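4.2 해체 작업 셀에서의 인식과 계획의 결합

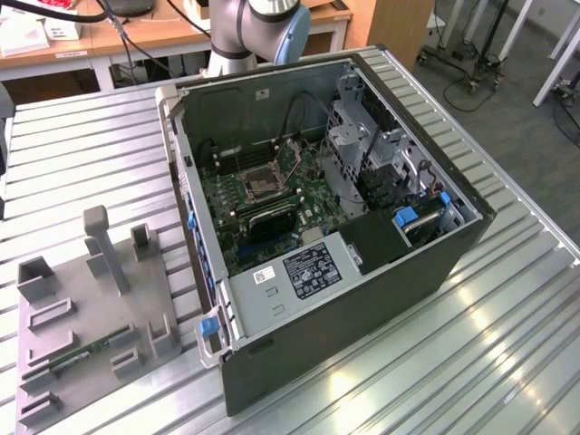
그림 4. 측면 패널을 떼어 낸 데스크톱 본체와 부품 거치용 고정판. 위쪽에 로봇 팔의 손목부가 보인다.

앞 절에서 제안한 계획기는 시뮬레이션에서 대단히 예의 바르게 동작하였다. 모든 래치의 자세는 정확하였고, 모든 케이블은 모델에 존재하지 않았다. 본 절에서는 이 계획기를 실제 본체에 적용하기 위해 인식 모듈과 상태 추정기에 가한 수정을 기술한다. 수정의 대부분은 계획기가 세계에 대해 품고 있던 낙관을 걷어 내는 일이었다.

작업 셀의 소프트웨어는 세 개의 프로세스로 나뉜다. 인식을 맡는 Fandley는 고정 카메라 영상에서 부품 후보와 그 자세를 추정하고, 작업 계획을 맡는 Altdale은 해체 순서 그래프를 탐색하며, Gravby는 선택된 동작을 임피던스 제어 궤적으로 변환한다. 세 프로세스는 하나의 장면 그래프를 공유한다. 초기 구현에서는 셋이 각자의 장면 그래프를 따로 들고 있었는데, 덕분에 메모리 모듈 하나가 메인보드와 고정판과 그리퍼에 동시에 존재하는 양자역학적 성과를 거두었다. 이 성과는 재현성이 지나치게 높아 폐기하였다.

본체는 그림 4와 같이 알루미늄 프로파일 작업면 위에 눕혀 둔다. 이 자세에서는 내부가 위를 향하므로 접근 방향의 탐색 공간이 크게 줄어든다. 반면 인식 측면에서는 사정이 나아지지 않는다. 드라이브 케이지의 타공 금속면은 깊이값에 구멍을 내고, 전원 공급 장치의 라벨은 특징점이 워낙 풍부하여 정합 알고리즘이 다른 모든 것을 잊고 그곳에만 머무르려 한다. 우리는 라벨 영역을 정합에서 제외하는 마스크를 추가하였다. 인증 마크에 대한 알고리즘의 애착을 학습으로 교정하려던 시도는 March 브랜치에 남아 있으며, 병합할 계획은 없다.

래치 검출에는 색상 사전 정보를 사용한다. 이 본체에서는 전면 베젤 쪽 래치와 드라이브 손잡이가 파란색이어서, 색상만으로도 후보의 상당수를 얻을 수 있다. 문제는 메인보드의 확장 슬롯에도 파란색이 있다는 점이다. 초기의 Fandley는 이 슬롯을 높은 신뢰도로 래치라 보고하였고, Altdale은 이를 의심 없이 받아들여 슬롯을 당기는 계획을 제출하였다. 계획 자체는 최적이었다. 현재는 후보마다 국소 평면의 법선과 주변 부품과의 인접 관계를 함께 평가하며, 메인보드 평면에 속한 후보는 당김 동작의 대상에서 제외한다.

케이블은 개별 물체로 모델링하지 않는다. 검은색 케이블은 케이스 상부를 가로질러 늘어지고, 그 형상은 본체마다 다르며, 매듭 이론의 도움을 받기에는 연구 기간이 짧았다. 대신 케이블로 분류된 점군을 팽창시켜 통과 비용이 높은 영역으로 처리한다. 경로가 이 영역을 피할 수 없으면 Gravby가 병진 강성을 낮추고 접촉력을 감시한다. 접촉력이 8 N을 넘으면 동작을 중단하고 직전 경유점으로 물러난다. 후퇴는 연속 일곱 번까지 허용하며, 그 이후에는 작업자를 호출한다. 이 한계값에 이론적 근거는 없다. 작업자의 인내심을 적분한 결과로 이해해도 무방하다.

분리한 부품을 고정판의 홀더에 놓는 일은 분리 자체보다 쉬우리라 예상하였다. 홀더는 3D 프린터로 출력한 것으로 위치와 치수가 알려져 있고, 고정판에는 둥근 머리를 가진 기둥이 서 있어 좌표계 정렬의 기준으로 쓰인다. 그러나 홀더의 모양이 제각각이라 삽입 허용 오차도 홀더마다 다르다. 우리는 각 홀더에 접근 방향과 허용 오차를 명시한 서술자를 부여하고, 삽입 직전에 나선 탐색을 수행하도록 하였다. 메모리 모듈의 경우 금색 접점 쪽을 잡지 않는다는 제약이 추가된다. 이 제약은 파지 후보를 줄이며, 줄어든 후보가 케이블 영역과 겹치는 경우 Altdale은 해가 없음을 지체 없이 선언한다. 실패를 알리는 속도만큼은 모든 버전에서 우수하였다.

재계획은 장면 그래프의 갱신이 계획의 전제 조건을 깨뜨릴 때에만 호출된다. 매 프레임 재계획하는 방식도 시험하였으나, 검출값의 미세한 떨림에 반응하여 팔이 두 부품 사이에서 진로를 고민하는 행동이 관찰되었다. 전제 조건 검사를 도입한 뒤 재계획 지연의 상한은 110 ms로 설정하였고, 이를 초과하면 팔은 현재 자세를 유지한다. 상태 추정기는 20 Hz로 동작한다. 제어 루프에 비하면 느린 값이지만, 눕혀 둔 본체가 스스로 움직이는 일은 우리의 고장 모델에 포함되지 않는다.

남은 한계는 부품의 부재를 판정하는 문제이다. CPU 소켓이 비어 있을 때 이를 분리 완료로 볼 것인지, 처음부터 없었던 것으로 볼 것인지, 혹은 검출 실패로 볼 것인지를 영상 한 장으로는 구분할 수 없다. 현재의 구현은 동작 이력을 참조하여 앞의 두 경우를 구분하고, 소켓의 고정 프레임과 레버가 함께 검출된 경우에만 비어 있다는 판정을 허용한다. 동작 이력이 유실된 상태에서 시스템을 재시작하는 경우의 처리는 4.3절에서 다룬다.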